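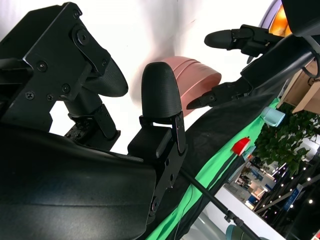
Section 4 is where I finally get to the wrist view comparison, the bit our whole method hangs on. We want to know whether a policy trained on wrist pictures alone can manage a two-handed bowl job, so what each hand can see of the other matters a lot. With the pink ribbed bowl between the two grippers, you want both fingers of the far hand in view as well. If you only get its forearm, tilt and try again.

October, by Naomi Massawe

1. Home both arms and wait for them to settle.
2. Put the bowls out on the white surface – anywhere both hands can reach is fine.
3. Bring one hand in slowly over a bowl until the fingertips are just above the rim, then stop.

Caution: keep your own fingers well away from the linkages while the arms are live. I mean it!
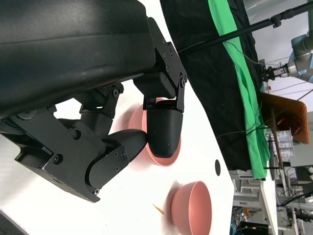 Wandham Two-Handed Manipulation Group

4. Check that you can still see part of the rim past the fingertips. Losing some of the opening behind them is normal, and the second bowl should be in clear view.
5. Save the pose, then record 8 runs from it. Nghĩa Chu's script (it's in the Stener folder) names the files for you.

Note: we got 95 good runs before I noticed I'd left the exposure on auto, and I had to bin the lot. Please lock it first – step 2 is a good moment.

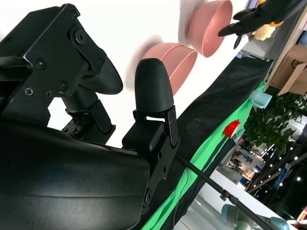 Wrist view with both bowls tilted and a little motion blur.

6. Keep blurry pictures like this one in the training set. Nermina Matić tried taking them out and her policy got worse at moving bowls, so now we only drop a run if the recording stops early.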